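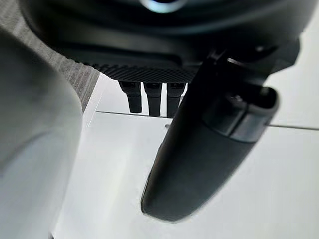

Adstead Library to close its main hall in October for ceiling and lighting work

2025-09-04
4 min read
Search this site Enter keyword Go
14 shares 6 comments

The main hall of Adstead Library will close in October for work on its ceiling, lights and heating ducts. The children's room and the front desk will stay open through the side door on Sevdale Road, and holds can still be picked up there during normal hours.

The town approved the project in the spring after a long run of complaints about noise. The hall was built as a market building and turned into a library later, and its high plaster ceiling and tile floor carry sound from one end to the other. A conversation at the printers can be heard clearly at the study tables along the back wall. Story time, which moved into the hall when the children's group got too large for its own room, can be heard everywhere.

In a survey run by the library, 822 residents filled out a form on what they wanted fixed first. Noise came out ahead, followed by poor light over the reading tables and cold spots near the windows. Parking came up often as well, but the lot belongs to the town and is not part of the project.

What will be done

Cikberg, the contractor that won the job, will take down the hanging light fixtures and put up a lower ceiling over the back half of the hall. The front half will keep its full height. The old plaster above the new ceiling will be patched and left in place, and the windows will not be touched.

The lights now in the hall are the fluorescent tubes that went in when the building became a library. Replacement parts have become hard to find, and staff have been moving working tubes from the storage area to the public side. The new fixtures will be LED, with separate switches for the reading tables, the shelves and the front half. At present the whole hall is on one switch.

The heating ducts will be cleaned and two of them will be rerouted so that warm air comes out closer to the windows. The boiler was replaced some years ago and will stay.
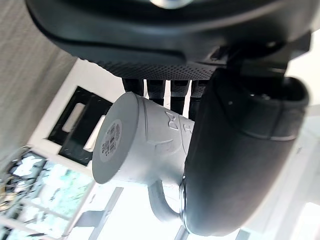

The new ceiling was designed by Nwankwo, the firm that also drew up the plans for the children's room. It is meant to soak up sound from the printers and the front desk before it reaches the study tables. The panels have a soft backing behind a thin metal face, and the face is covered in tiny holes in a regular grid, a pattern much like the one on the black mesh band in the picture. The library's panels will be off-white, with larger holes, and they can be lifted out one at a time to get at the wiring.

The firm also suggested carpet for the back half of the hall. The town left that out to keep the cost down, but felt pads will go on the chair legs, and the carts used for reshelving will get softer wheels. Carpet could be added later without changing any of the ceiling work.

What stays open

The side door has a ramp and will serve as the only public entrance during the work. The restrooms next to the children's room will be open to everyone. The book drop on the front steps will be locked, and a second drop will be set up by the side door before the front one closes.

Two public computers will be moved to the corridor outside the children's room, along with one printer. Sessions on them will be limited to half an hour when others are waiting. The remaining computers will be put away until the hall reopens. Wireless internet will reach the corridor and the benches outside the side door.

Study tables will not be available. People who need a quiet place to work can use the reading room at the Sevdale branch, which will keep its evening hours. An Adstead card works at both buildings, and books borrowed at one can be returned at the other.

The local history shelves will be packed up first. They hold 2,027 items, among them bound copies of the town paper and a set of property maps, and all of them will go to a locked room at the Sevdale branch. They can be seen there on request, with a day's notice. Requests can be made at the front desk or by phone – email requests will be answered too, but may take longer.

The rest of the collection will stay on its shelves in the hall under plastic sheeting. Staff will be able to reach some sections while work is going on, depending on where the scaffolding stands. Anyone looking for a certain title is asked to place a hold instead of coming in to ask, and pickup times may be longer than usual. Late fees will not be charged on any item due while the hall is closed.

Events

The monthly book sale is off until the hall reopens. Donations for the sale will not be accepted in the meantime, as the storage closet will be used for furniture.

Story time will go back to the children's room, with sign-up at the desk and a limit on the number of families at each session. A second session will be added in the afternoon if the morning one fills up. The chess group and the evening language class will both meet at the Sevdale branch.

Traffic and parking

Trucks will use the alley behind the building for deliveries, and the spaces along the alley will be closed on work days. The two accessible spaces by the front steps will move to the Sevdale Road side, next to the ramp. The bus stop stays where it is.

Cikberg has agreed to do the loudest work, mainly drilling into the old beams, in the mornings before the library opens. Neighbors on the alley will get a notice with the hours before the scaffolding goes up.

An opening date for the finished hall has not been set. It depends in part on what the crew finds when the old fixtures come down, as there are no drawings of the wiring above the plaster. The library will post updates at the side door and on its website.

6 comments
Share this story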